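Utberg Burial Records Project
Progress report to the Koskela Fund
03/07/2026

This report covers the second half of the grant year. It follows the headings in the grant letter, except that spending on equipment and spending on wages are dealt with together at the end. 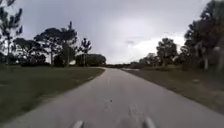
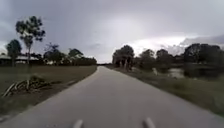
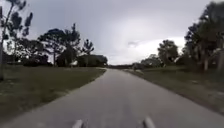 Paved way with grass on both sides

Transcription

The burial registers are now typed up as far as the end of the fourth volume. That gives 2,687 entries in the database, each with the name as written, date of burial, age where given, plot reference and the initials of the clerk. The fifth volume has been scanned but not started. It is in a poorer state than the others. The binding has gone at the front and the first few leaves are out of order, so we will have to settle the page sequence before anyone types from it.

Of the entries finished so far, 279 have a query against them. Most of these are plot references that do not match the cemetery plan. The plan was redrawn when the north section was opened and the old row letters were dropped, but the clerks went on using them for several years afterwards. We have a conversion list for rows A to F. The later rows are still being worked out from headstones and from the grave deeds.

The remaining queries are spelling and ages. Where the register and the headstone disagree, we record both and do not choose between them. Infant burials often have no forename, and these are entered as "infant of" followed by the parent's name if the register gives it.

Obituaries and death notices

Matching notices to burials has gone more slowly than the plan allowed for. The local paper ran a column of deaths on its back page, and the library holds a nearly full set on film. The missing years fall inside the third volume, and for those we are relying on cuttings lent by families.

The notices are useful for things the registers leave out, mainly married women's earlier surnames, the names of surviving children and the place of death when it was outside the parish. They are less reliable on ages. Several give the age the person would have reached at their next birthday.

We said in the application that every notice would be linked to a burial. That will not be possible. A fair number of people with notices in the Utberg paper were buried elsewhere or cremated, and the paper does not always say so. We propose to keep these as a separate list, searchable by surname, and would be glad of your agreement to this change.

Software

The database was moved from spreadsheets to Pedus in the spring. The move took longer than the supplier suggested, chiefly on account of dates. Pedus would not accept a burial with only a month and year, and we had to add a second date field for these. Searching is much quicker now and two people can work on the same volume without overwriting each other.

The public search page is being built by Clinis under the contract you approved. A test version is working with a sample of 1,000 entries. Comments so far are that the print is too small on a phone and that the results should show the plot reference first. Both have been passed on. The page does not yet handle surnames with more than one spelling – this was in the specification and we expect it to be put right before final payment.

Requests from the public

Requests by letter and email have carried on throughout. We answer these from the database where we can and do not charge. A few have brought in corrections, and one family sent a run of memorial cards which filled gaps in the second volume. Copies have been made and the cards returned.

Money

Wages are in line with the budget. Scanning came in under, as the library let us use its own overhead scanner. We would like to move the balance to conservation, so that volume five can be rebound. A quotation is attached.

Outstanding

Page order for volume five, to be settled by the end of July.
Row letters from G onwards.
Wording of the privacy note for burials within living memory. A draft is with the parish office.
Your decision on the 2 changes requested above, the separate list of notices and the transfer to conservation.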